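Cuaderno del taller, febrero

Entrada larga porque llevo dos tardes sin escribir nada y luego no me acuerdo de qué hice con cada lata. El tema sigue siendo la masa madre de cola, o sea, el engrudo de almidón para las encuadernaciones. Ya sé que suena a receta de cocina y un poco lo es.

Probé primero el almidón de trigo de Benedetti, el del saco abierto. Proporción de siempre, una parte de almidón y cinco de agua, remojo toda la mañana y luego al cazo a fuego bajo. Se me agarró abajo (culpa mía, fui a contestar el teléfono) y tuve que colarlo tres veces. Aun así quedó bonito, translúcido, con ese temblor de flan que me gusta. Para los lomos con papel japonés va de maravilla, pero para las guardas del Pratasholm lo veo flojo. Tira poco al principio y la guarda se me pasea al cerrar la tapa.

Segunda tanda: mismo almidón, menos agua y 10 gotas de aceite de clavo para que no se me ponga verde a los tres días. Huele a dentista toda la sala, perdón a los que compartís mesa. Esta agarra mejor. La dejé en el tarro ancho, el de la tapa roja, NO lo tiréis aunque parezca yogur viejo.

Zarmeena Mughal me pasó su truco de batir el engrudo frío con brocha contra un tamiz de crin, y oye, cambia muchísimo! Desaparecen los grumitos y se puede extender una capa finísima. Yo lo hacía con cuchara y así me salían las guardas, con granitos que luego se notan al pasar el dedo.

Pendiente con el papel: el verjurado de Drunel se ondula en cuanto lo mojo, y creo que lo estoy cortando con la fibra al revés. Rasgué una esquina y sí, me parece que va a lo ancho. Si es así, las 200 hojas que corté para los cuadernillos no sirven para este formato y habrá que pasarlas a los cuadernos pequeños. Qué rabia. Mañana repito la prueba mojando una tira por una cara, que al rizarse canta enseguida.

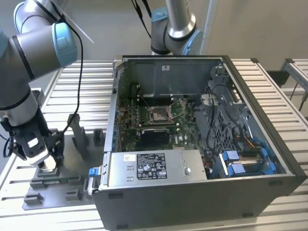
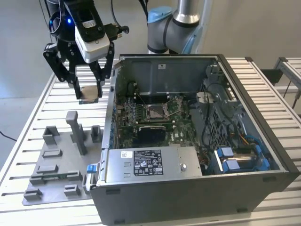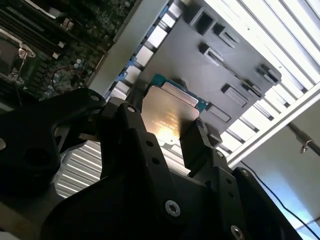 Del cosido poca novedad. Hice 2 muestras, una sobre cinta y otra sobre cordel de cáñamo, las dos con el hilo encerado de Pradomow. Me quedo con la cinta para el libro grande — el cordel deja unos nervios preciosos, pero abulta y la tapa no asienta. El hilo, demasiado gordo para mi gusto, me hincha el lomo. Pedir el siguiente número más fino, y de paso preguntar si la bobina de 1,000 metros sale a cuenta.

La prensa pequeña cojea otra vez del tornillo izquierdo. Le puse cera de vela y gira mejor, pero hay que apretar los dos lados a la vez o sale el bloque torcido.

Para la próxima: tira de papel mojada, guardas con la segunda tanda, y comprar otro tamiz antes de que me reclamen el prestado.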